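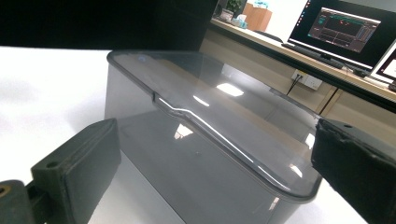 Frequently Asked Questions

How do I rent a self-storage unit at Wakanel Storage?

Stop by the office in Adville or call and tell us what you plan to store. We will suggest a unit size and give you a monthly price. To sign the rental agreement you need a photo ID, a current mailing address and a form of payment. Most people are finished in 20 minutes.

Where are you located?

We are on Bowen Road, behind the Makusport store. Turn in at the second driveway. The first one is for store deliveries and does not connect to our lot.

What sizes do you have?

The smallest unit is 5 by 5 feet. It holds the contents of a hall closet, or a small dresser and a few boxes. A 10 by 10 takes the furniture from a one-bedroom apartment. The 10 by 20 is our largest and will fit most cars, though you should measure pickups before you reserve. We have 818 units in all, and 42 of them are drive-up units of the largest size. Those go first, so call ahead if you want one.

Is there a minimum rental period?

One month. After that the rental renews each month until you give notice.

How much notice do I need to give before moving out?

13 days, in writing. Email is fine, and so is a note left at the office. Sweep out the unit and take your lock off. If the lock is still on the door, our system counts the unit as occupied and you will be billed for the next month.

Are the units heated?

Buildings A and B are climate controlled. Building C and the drive-up rows are not. We recommend A or B for wood furniture, musical instruments, photographs and electronics.

Can I use cardboard boxes?

Yes. Use boxes in good shape and tape the bottoms twice. Plastic bins with lids stack better and stand up to damp air longer, so they are a better choice for Building C. Whatever you use, leave a small gap between your things and the back wall.

What can't I store?

Food, plants, animals, propane, gasoline, paint thinner, fireworks, ammunition and tires without rims. Vehicles must be registered and insured. You may not sleep or run a business in a unit.

Do I need insurance?

Yes. Your homeowner's or renter's policy may already cover items in storage. Bring the declarations page and we will put a copy with your agreement. If you have no coverage, you can buy a plan at the desk.

When can I get to my unit?

The gate opens at 6 a.m. and closes at 10 p.m. every day. Your code works on both the entry and exit keypads. The office is closed on Sunday.

Do you sell locks?

We sell disc locks at the office. You may bring your own if it fits the latch. One lock per door, please. The second hole in the latch is for our use.

What happens if I pay late?

Rent is due on the first. A late fee is added on the sixth and your gate code stops working until the balance is paid. If you know a payment will be late, call before the due date.

Who do I talk to about a billing problem?

Ask for Tudur Dafis, the site manager. He handles all account changes and refunds. Have your unit number ready.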